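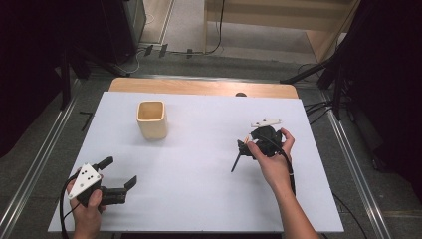 *A square cream cup on a white board.*

## From the kitchen: red lentil soup with lemon and cumin

This soup has been on the lunch list at Skotside since April and we have had more requests for it than for anything else we serve. Muthoni Biwott brought the recipe in and has made a few changes to it over the summer. The version below makes enough for six as a main dish, or more if you put out bread and a salad.

You will need:

- 2 cups red lentils
- 1 large yellow onion, chopped small
- 3 cloves garlic, minced
- 2 carrots, peeled and grated on the large holes
- 3 tablespoons olive oil
- 2 teaspoons ground cumin
- 1 teaspoon sweet paprika
- 1 tablespoon tomato paste
- 8 cups water or light vegetable stock
- 1 1/2 teaspoons salt
- Juice of 1 large lemon
- Chopped parsley and plain yogurt to serve

Pick over the lentils and rinse them in a strainer until the water runs mostly clear. Heat the oil in a heavy pot over medium and cook the onion with a pinch of the salt until it is soft and starting to brown at the edges. Don't hurry this part. Ten minutes is normal. Add the garlic, cumin and paprika and stir for one minute, then add the tomato paste and stir for another minute.

Add the carrots, lentils and water. Bring to a boil and skim off the foam. Turn the heat down and simmer with the lid partly on for 25 minutes, stirring now and then. The lentils should fall apart when you press them against the side of the pot. Stir in the rest of the salt and the lemon juice. Taste it. If it seems flat it probably wants more lemon before it wants more salt.

We leave ours a little rough. If you like it smooth, blend half and stir it back in. It thickens a lot in the refrigerator, so add a splash of water when you reheat it. It keeps four days cold and freezes well without the yogurt.

Some notes from people who have cooked it at home:

**Brown or green lentils.** They work, but they need 40 minutes or more and they hold their shape, so you get a different soup. Add an extra cup of water.

**Whole cumin.** Toast the seeds in a dry pan and grind them. Use a little less than the recipe says. Muthoni does it this way at home but we use ground cumin at lunch.

**Heat.** Half a teaspoon of red pepper flakes goes in with the paprika. We keep the flakes on the side at lunch.

**Greens.** A couple of handfuls of chopped spinach can go in for the last two minutes. Kale needs ten.

For those who bake, the flatbread we serve with it is the one from the spring newsletter, made with 100 grams of whole wheat flour in place of the same weight of white. It takes slightly more water. Let the dough rest half an hour before you roll it.

Lentils this season are from Abeysekara, in the large sacks, and we have 66 one-pound bags made up for anyone who wants to buy some at cost. Ask at the counter. The lemons come from the Fultbridge market and the price has gone up, so we are squeezing them harder.

Next issue will have the Zokari pickled carrots, which several of you have asked for. The batch we tried last month was too sweet and we are making it again with less sugar and more mustard seed. If you have a pickle recipe that has worked for you, write it out with the amounts and leave it in the box by the door.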